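Plornard Makers Circle
Minutes of the August meeting, started 7:04 p.m., or whenever Koen found the extension cord

Present: Malachy Dunne (chair), Koen Van Rooij, Gönül Kurtuluş, Femi Etim, and me, Ruth Hebden, typing as fast as I can. Apologies for anything I misheard over the fan. 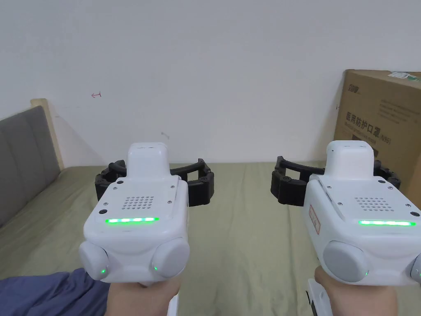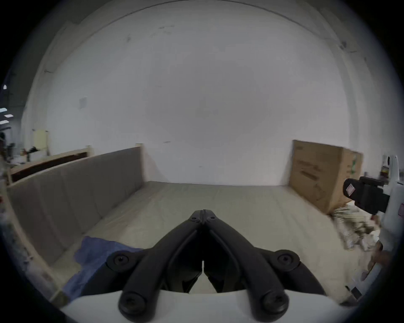
White wall in both.

1. Last month's minutes
Approved, with one fix. I wrote that Femi's dragon lamp was printed in PETG and it was PLA. Sorry Femi! Malachy moved, Koen seconded.

2. Resin order
Gönül got two quotes for clear casting resin. Dudás is cheaper per bottle but wants us to take a full case, and Ondis will sell us 4 bottles with no fuss but the shipping hurts. We went back and forth on this for way too long (I had time to finish my tea and make another one). Koen pointed out that half of the last case went yellow on the shelf before anybody opened it, and that pretty much settled it for me. Voted to go with Ondis for now. Gönül will place the order and ask whether they have the slow-cure hardener, the one that doesn't set up while you're still fishing out bubbles.

3. Lantern project
So this is the big one. We said 101 lanterns for the library walk and we are sticking to it, even though Malachy made a face. Femi brought three test shades. The thin one looks gorgeous lit up, you get all the little leaf veins, but it cracked when I squeezed it (gently, I swear). The thicker one is sturdy and kind of dull. The middle one is the winner, and Femi thinks he can bring the veins back by carving them deeper on the inside of the shade.

Color was next. I wanted all amber. Gönül wants a few blues mixed in so the path doesn't look like one long string of pumpkins, and okay, fair point. We'll do mostly amber with blue at the turns.

Koen asked who is drawing the rest of the leaves. I said I would do oak and maple, and Gönül is doing ginkgo and fern. Please send drawings as line art with closed shapes! Femi spent a whole evening last time patching gaps in my scans and he was very nice about it, but still.

4. Printer trouble
The older printer is stringing again. Koen has cleaned the nozzle, dried the filament, and swapped the tube, and it still looks like a spider moved in. He'd like to try lowering the temperature a bit more before we spend anything. Malachy asked if we should just retire it. Koen said absolutely not. Left with Koen.

5. Money
We have $457 in the account before the resin comes out. Malachy says Undov, the frame shop, will let us have their acrylic offcuts free if somebody picks them up before they close on our next meeting day. Femi has the bigger car so he kindly offered. Bring gloves, those edges are nasty.

6. Anything else
Gönül showed us the painted moon she's been working on, layers and layers of glaze over a plaster base, and we all got very distracted. She used a sea sponge for the craters and a dry brush for the rims. I asked if she'd run a little workshop on it in the fall and she said maybe, which I am writing down as a yes.

Malachy would like the mugs washed. All of them, including the one with the brushes in it.

To do:
Gönül: resin order, ginkgo and fern drawings
Femi: new test shade with deeper veins, offcuts
Koen: printer
Me: oak and maple, closed shapes this time
Malachy: confirm with the library which side of the path we get

Finished at 8:50. Next meeting same room, and could somebody else bring cookies please.

Ruth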